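# Chapter 7: The House Where It Started

Every kind of American music seems to have a house. Someone famous was born in it, or learned to sing in it, or ran away from it, and now there is a sign out front and a gravel lot for cars. Visitors take the tour, stand in the kitchen, and leave feeling they have learned something about the songs.

This chapter asks whether they have. The question is less rude than it sounds. Birthplace museums keep old instruments safe and give small towns a reason to fix a road. They also tell stories, and a student of music history has to be able to tell the story from the record.

Our main case is the Nyarko house, a four-room farmhouse outside the town of Drukusby. The fiddler raised there left home at sixteen, played dances for most of his life, and recorded very little. The house opened to the public one June, long after his death. According to its own printed guide, he wrote his best-known tune, "Trarnura," on the back porch during a storm.

The porch is the trouble. A county tax card lists the house without one, and the card was filled out after he had already moved away. Either the clerk was careless, or the porch came later, or the tune was written somewhere else. The guide mentions none of this. When the historian Amerley Asante asked to see what the porch story was based on, she was shown a newspaper piece written for the opening of the museum, which gave no source at all.

Asante's study of the house is used throughout this chapter. She went through the museum's list of holdings, 2,796 items in all, and tried to match each one to a bill of sale, a letter, a photograph, or a named donor. She could tie 104 of them to the family with any confidence. The rest were described in the list as "of the period," a phrase that can cover nearly anything old enough to look right. A washstand of the period tells us what a washstand looked like. It tells us nothing about a fiddler.
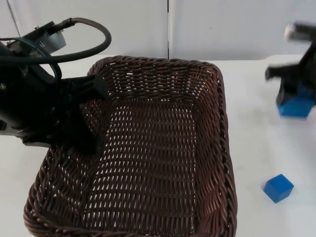 ## Three kinds of claim

Museum labels run different claims together, so it helps to pull them apart before reading further.

**Claims about the building.** Was this the house? Is it standing where it stood? How much of the wood is old? Deeds, tax cards, and a good carpenter can often settle these. Many restored homes have been moved, and some have been rebuilt from the floor up. The Nyarko house has its original chimney and two original walls — the guide calls it "untouched."

**Claims about the person.** He was born here, he slept in that room, he hated farm work. Letters and census pages help with some of this. Family memory helps too, but it has to be handled with care, as we saw in Chapter 3. A grandchild who tells the same story every summer to paying guests will tell it better each time.

**Claims about the music.** These are the weakest, and they are the ones people drive a long way to hear. We are told that the rhythm came from the creek, or the lonesome sound from the hills. How would anyone check? Other children grew up beside the same creek and took up plumbing.

## The case for going anyway

Asante is harder on the labels than on the house. She spent a week there and came away convinced that the front room, with its low ceiling and bare floor, would have made a small fiddle sound very loud. That is a modest point, but it can be tested, and players from the Zenuveo string band have since tried it with instruments of the right age. Their results are discussed later in the chapter. They don't all agree with her.

Readers should keep one more thing in mind. The fiddler's sisters also played, by every account we have, and one of them stayed on the farm until she died. The house was hers far longer than it was his. Her name appears once in the guide, in a sentence about canning.

### Before you read on

Pick a birthplace museum you have visited, or one with a detailed website. Copy out one sentence from its labels or pages that makes a claim about music. Write down what kind of record would support it, and where such a record might be kept. Bring both to class.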